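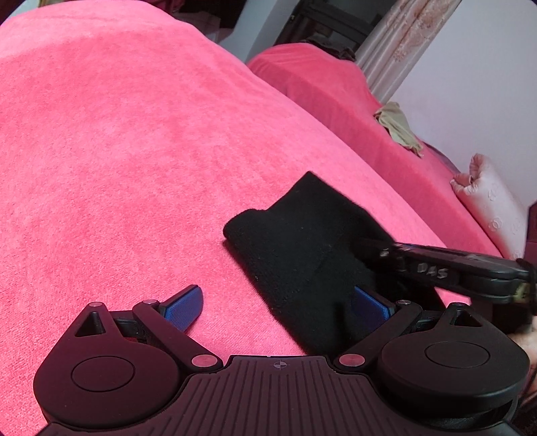
Gemska wrote in under the last tips page to say that a sock is the wrong place to start, and that any club with sense begins with a washcloth because it has four corners you can find. Fair point. I still don't buy it. Our club tried washcloths in November and all we learned was how to fold washcloths.

Tips for practicing laundry folds with hand grippers, for students in the Karon home robotics club and anyone helping them:

Work on a bed. Tables are too slick and too hard, and the fingers skid before they close. A fuzzy blanket holds small items still, but it also gets pinched along with them, so lift an inch and check before you call it a grab.

Pick a cover that doesn't match the laundry. Black on black is hopeless.

Grab the fold, never the open end. Knits stretch, and a stretched cuff springs back flat.

Two grippers on one item sounds clever. Mostly it's two people pulling. Agree on who holds and who moves.

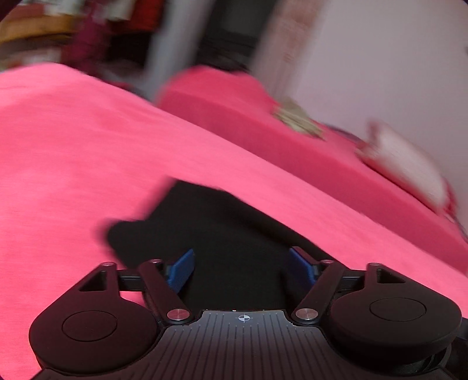 Slow down on the way in, too. Students rush the approach and then spend twice as long fixing a bunched-up lump. If it bunches, let go, flatten it by hand and start over.

Wipe the finger pads every 68 grabs or so. The club guide says 380, and I'd like to meet the blanket they tested that on. Lint builds up fast with plush.

Write down your misses. The Fimetti class turned in 156 good folds last year and not one bad one, which tells me about their notebook and nothing about their folding.

Will any of this put away your laundry? I doubt it. My daughter can pair 6 socks while her team is still arguing over the first - and she hates pairing socks. But she does fold more neatly than she used to, and the blanket goes back on the bed when they're done.

Posted 22/08/2023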